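To: Livell Ward Members list
From: Membership Office, Livell and Walton Branch
Date: 2022-11-01
Subject: Re: Candidate selection for the Walton council seat

Dear members,

Thank you to all those who have written to the office since the notice of selection went out. The message quoted at the foot of this email raises several points which other members have also put to us, and we are replying to the whole list so that everyone has the same information.

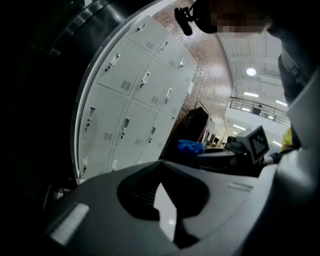
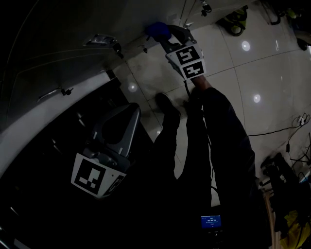
First picture: grey metal lockers. Second picture: a blue item held up, with dark trousers and shoes.

On eligibility. The branch has 1,177 members on the roll, of whom 227 live within the Walton ward boundary as it now stands. Only those 227 may vote in the selection. Members in Lanivent were moved out of the ward by the boundary review and will take part in the selection for their own seat in March. We recognise that some of them have canvassed in Walton for many years and will be disappointed. The rule is set out in the branch constitution and the office has no power to vary it.

On the shortlist. There are 2 candidates. Both were interviewed by the selection panel and both have signed the declaration on donations and outside interests. Their statements will be sent to eligible members with the ballot paper, in the order in which nominations were received. The office will not circulate any other campaign material on behalf of either candidate, and members are asked not to use this list for that purpose.

On postal votes. Requests must reach the office at least 72 hours before the hustings open. A request sent by email is acceptable if it comes from the address held on the membership record. Members who have changed address — including those who have moved within the ward — should tell us now and not leave it until the ballot papers have been posted.

On the hustings. Each candidate will speak for the same length of time and will then take questions from the floor. Questions may be submitted in writing beforehand. The chair may group together those on the same subject, and we expect the Wuyts Road bus gate and the future of the Walton library to account for a good many of them. Voting in person will follow directly after the closing statements. Please bring your membership card or another form of identification.

Any complaint about the conduct of the selection should be sent to the office in writing and marked "Selection". It will be passed to the regional party and acknowledged on receipt.

Yours faithfully,

Membership Office
Livell and Walton Branch

> To: Livell Ward Members list
> Subject: Candidate selection for the Walton council seat
>
> Dear all,
>
> I have read the notice twice and am still unclear
> on three matters. Can members in Lanivent vote, given
> that they could last time? Is there a deadline for
> asking for a postal ballot? And will we receive
> anything from the candidates before the hustings, or
> are we expected to decide on the night?
>
> I would be grateful for a reply to the list, as I
> know that others at the Walton end are asking the
> same things.
>
> With regards,
> A Walton member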